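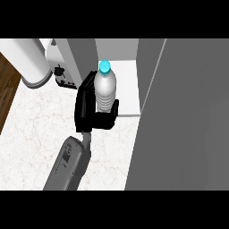 Figure 6.1 A simulated hand with a bottle in its grasp, at the open front of a cabinet compartment.

Chapter 6
Comparing Hands and Grippers

6.1 Why comparison is difficult

In Chapter 5 we treated the gripper as a given part of the machine. We assumed that it can open, close and hold, and we asked only how the arm should bring it to the right place. In this chapter we remove this assumption. We take several hands, we give them the same task, and we try to say which of them is better and in which sense.

This sounds simple, and many students believe that one afternoon is enough for it. The difficulty begins when two results must be put next to each other. Suppose that hand A lifts a bottle more often than hand B. Before we write this down, we must ask whether the bottle stood in the same position for both, whether the arm approached from the same side, and whether the same controller closed the fingers. If one of these things was different, we have compared two whole systems, and we cannot say much about the hands.

A bottle like the one in Figure 6.1 is a good first object. The cap, the shoulder and the ribbed lower body have different shapes, so the place where the fingers touch it has a large influence on the grasp. In the figure the thumb passes in front of the base and the fingers lie along the side. A parallel gripper with two flat jaws would have to hold the same bottle in quite another way, and the reader may wish to make a sketch of this before going on.

6.2 The task used in this chapter

All comparisons in the chapter use one task, which we call the shelf task. The hand must take an object, carry it to a compartment, set it down on the shelf and move back without touching the side walls. The walls are important. On an open table a wide hand has no disadvantage, but in a compartment its width counts against it.

We use 2 end effectors. The first is the Kesard hand, which has jointed fingers and a thumb. The second is the Jisteck gripper, which has two parallel jaws and only one motor. Both are fixed to the same model of arm, and both are driven by the Steiner controller, which was described in Section 5.4. The trials were made in simulation at the Ustham teaching laboratory, in more than 1,046 runs. The complete tables are in Appendix C.

A trial ends when the object is at rest on the shelf and the hand is outside the compartment, or when 90 seconds have passed. The second case is always written down as a failure, even if the object is already standing on the shelf. Some readers will find this rule too strict. We keep it because a rule that is applied with exceptions is very hard to repeat in another laboratory.

6.3 What we measure

The success rate is the first number that everybody wants to see, and we also begin with it. It does not tell us how an attempt failed. An object which slips during lifting and an object which falls over when it is released give the same zero in the table, although the first points to the grasp and the second often points to the release. For this reason we record the phase of each failure – approach, closing, lifting, transport or release – together with the time used.

We also record the smallest distance between the hand and the walls. In simulation this value costs nothing. On a real machine it needs additional sensors or a careful calibration of the cameras, and Section 6.7 returns to this problem.

Before you continue, you should be able to read a joint trajectory and to calculate a simple confidence interval. If the second is no longer fresh in your memory, please work through Exercises 2.8 to 2.11 again. Section 6.4 starts with the starting positions of the object and how they are chosen.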